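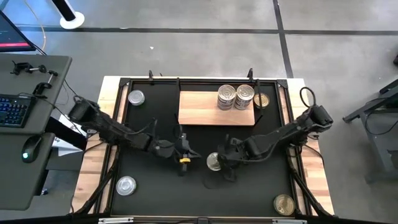 Our Term Project: Getting Plitbridge to Drink More Tap Water

When the four of us started in June, we thought it would be a nice, easy little survey, and my goodness, were we wrong! We asked 60 students at Plitbridge what they drink during the day and why (everybody had a lot to say about the fountain by the gym). Most people told us they'd happily use tap water if it tasted colder. So we put up posters, moved the cups closer to the lunch line, and kept a tally for four weeks. Refills went up to 90 in the last week, which made us very proud, though the warm weather probably helped us along too.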